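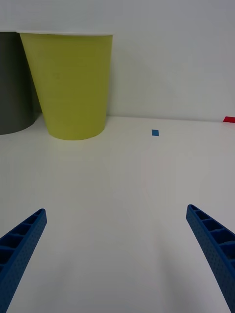

机器到底能不能干家务和车间里的零活了?

目前能干一部分:东西固定、动作重复、旁边有人偶尔照看的活,已经有机器干得像模像样;至于走进一间陌生厨房,从头到尾自己收拾干净,还得再等等。

这期通讯想多花点篇幅聊这个话题。九月里我往Irkitz跑了好几趟,又去了一次Harside的包装车间,回来以后逢人就讲,讲得家里人都烦了,干脆写下来。先交个底:我不懂控制理论,也没在机器人公司上过班,只是一个从小就盼着有台机器替我洗碗的人。所以下面说的都是我看见的、问来的,懂行的读者要是发现哪里不对,请来信,我下期更正。

先从杯子说起吧。

我原来以为,收纸杯这种事应该算最简单的一类。桌面是白的,墙也是白的,黄绿色的纸杯上宽下窄,站得端端正正,旁边还有一只深灰色的。三岁小孩都会拿。可是Tsion Abera听完我这句话就笑了,她在Irkitz做抓取这一块做了好些年,说外行最容易低估的就是纸杯。纸杯轻,稍微蹭一下就挪位;壁薄,夹重了会瘪,夹轻了会滑;又是锥形,两根平行的手指往上一合,杯子有时候会顺着斜面往下溜。再加上两只杯子一前一后挨着,后面那只被前面的挡住一截,机器得自己判断:露出来的这一小块,到底是杯子的哪一部分?

她随手给我摆了个题目:把一只杯子套进另一只杯子里。我看着那条机械臂过去,停一下,下降,合拢,抬起来,再慢悠悠地挪到另一只上方。放下去的时候稍稍偏了一点,杯底卡在杯口上,它居然自己退回来,换了个角度重新放。我在旁边差点鼓掌!Tsion倒很淡定,说这种“自己退一步再来”的本事,是这两年她觉得进步最大的地方。以前的程序是照着写好的路线走,路线走完就算完,杯子在不在手里它都不关心。现在它会看一眼结果,不对就再试。

当然也有试不好的时候。后来换了一只杯口有点变形的,它连着几次都没套上,最后把杯子推倒了,滚到桌边,Tsion伸手接住。她说倒下的杯子比站着的难多了,因为会滚,手指还没碰到,位置就变了。

他们手上那批记录,我也要来看了看。收杯子这一项,前后一共做了114次,大部分顺利,失败的那些里,杯子倒了以后再去夹的占了大头。Tsion不肯让我写成一个百分比,她的理由我觉得很实在:换一张桌子、换一盏灯,数字就变了,读者却只会记住那个数。我答应了她,所以这里就不写。

速度也得说说。人收一只杯子,手一伸就完了,几乎感觉不到时间。Irkitz那条臂,从看准到放好,近30秒。我站在旁边的时候觉得挺快的,回家对着自己的水槽一算,早饭后那堆东西交给它,得收到快中午。不过Kalkidan Wako不太同意我这么比。他是给养老院做设备选型的,陪我一起去看,路上一直在讲同一件事:很多时候慢一点没有关系。夜里走廊没人,饭厅的桌子要收,它从十一点干到凌晨,谁会嫌它慢?关键是能不能放心走开。要是每隔一会儿就得有人过去把它从卡住的地方救出来,那还不如自己收。

“放心走开”这四个字,我觉得可以当成看这类机器的一把尺子。演示视频里机器叠衣服、煎鸡蛋、浇花,样样都有,我也爱看,看完照样兴奋。只是现在我会多留心几处:视频有没有加速,桌上的东西是不是事先摆好的,失败的那几次剪掉了没有,边上有没有人拿着遥控手柄。这几样问清楚了,再高兴也不迟。

再说车间。Harside那边做的是小件包装,零件从料盒里取出来,放进纸托,纸托推进盒子,盒子往下一站走。我原以为工厂里早就全是机器了,去了才发现,焊接、搬箱子这类重活确实交出去了,留给人的恰恰是最碎的活:把打结的线理开,把软塑料袋撑开口,把贴歪的标签揭下来重贴。Aslak Nyberg管这条线,说话慢条斯理,一讲到塑料袋就激动起来。他说自己见过各种吸盘、各种夹爪,碰到那种静电一吸就粘在一起的薄袋子,一大半都败下阵来。硬的、有形状的东西,机器学得很快;软的、透明的、反光的,每一样都要重新头疼一遍。

他们试装了一台Pisport,双指夹爪,腕上带一个小摄像头,专门负责把零件从盒子里挑出来摆正。我去的时候它正干得起劲。零件要是平躺着,它一夹一个准;零件贴着盒壁或者竖着插在角落里,它就会犹豫,先用指尖拨一下,拨松了再夹。这个“拨一下”我看了好久,太像人了。Aslak告诉我,这个动作是操作员手把手带出来的,人握着臂做,机器跟着学,做够了遍数,它就会在类似的情形下自己用上。

操作员里有一位Bezawit Gebretsadik,在这条线上待得比谁都久。我问她,边上多了这么个同事,感觉怎么样。她想了想,说刚来的时候很烦,动不动就停,一停就响,她得放下手里的活过去按按钮。后来停得少了,她也摸清了它的脾气,知道料盒倒满了它反而挑不好,留浅浅一层最合适。现在她早上开工,先给它倒料,再做自己的。她最想交出去的活是弯腰捡掉在地上的零件,可惜它偏偏不会。说完她自己先乐了。

这一点我回来以后反复在想。我们问“机器会不会干活”的时候,脑子里常常是一整件事:收拾厨房,包装一箱货。可真到了现场,一整件事会散成许许多多小动作,有的它已经做得很好,有的它压根没开始学。厨房也一样。擦一块空台面,可以;把杯子归拢到一起,多半可以;把杯子放进洗碗机的架子,看架子长什么样;把粘了米粒的锅泡上水,过一会儿再回来刷,这就复杂了,它得知道什么叫“泡够了”。把孩子的积木从沙发缝里抠出来,目前我没见到谁敢打包票。

说到家里,顺便讲讲Degefa。那是一家开在坡上的小咖啡馆,老板娘Abrehet Yilma听说我在写这个,主动拉我坐下,问我有没有能收杯子的机器,多少钱,能不能先借她一台试试。她店里高峰时人挤人,杯子、勺子、没喝完的果汁混在一起,还有客人随手塞进杯子里的糖纸。我把在Irkitz看到的讲给她听,她听得很认真,然后拿起一只杯子晃了晃,里面还有半杯牛奶。她问:这种呢?

我当场答不上来,回头发消息问了Tsion。她回得很快:带液体的杯子,他们练得很少。杯子一歪就洒,机器必须走得又平又稳,还得先知道里面有没有东西,而从侧面看,一只不透明的杯子是空是满,摄像头分不出来。办法也有,比如夹起来掂一掂分量,或者把摄像头抬高往杯口里看一眼。两种他们都在试。我把这段话转给Abrehet,她说那我先继续自己收,等它学会了倒牛奶再说,口气一点也不失望。

我自己呢,看完这一圈,比出发前更有盼头了。理由可能有点奇怪:以前看视频,看到的都是成功,心里总不踏实;这回看到了那么多次没夹住、推倒了、退回来再试,反倒信了。一台机器在你眼前笨手笨脚地把同一只杯子夹了又夹,隔一阵再去,它真的顺了一些,那种高兴跟看孩子学系鞋带差不多。九月头一次去Irkitz,它碰到两只挨着的杯子常常一起带倒;最后一次去,它会先从外侧那只下手。

至于什么时候能进我家厨房,我问遍了见到的人。Kalkidan说养老院和食堂会比家里早,那里桌子一个样,碗碟一个样,活也集中。Aslak说工厂还会更早,而且大家多半注意不到,就是某个工位上多了一条臂。Tsion不肯猜年份,她说要做到100次里100次都不用人管,和做到大多数时候不用人管,中间隔着的路比前面走过的还长。Bezawit说,先让它学会弯腰。

想去看的读者,Irkitz每月有一个下午开放参观,2点开始,要提前写信登记,去的时候请别伸手碰桌上的东西,位置挪了他们得重新摆。Harside的车间不对外,不过Aslak答应回答大家的问题,来信请寄到编辑部,我攒一攒一起带过去。尤其欢迎各位写写自己最想交给机器的那一样活,越具体越好,“做家务”不算,“把烘干机里卷成一团的被套掏出来,把里面的袜子找齐”就很好。下期我挑几样拿去问Tsion,看她愿意接哪一个。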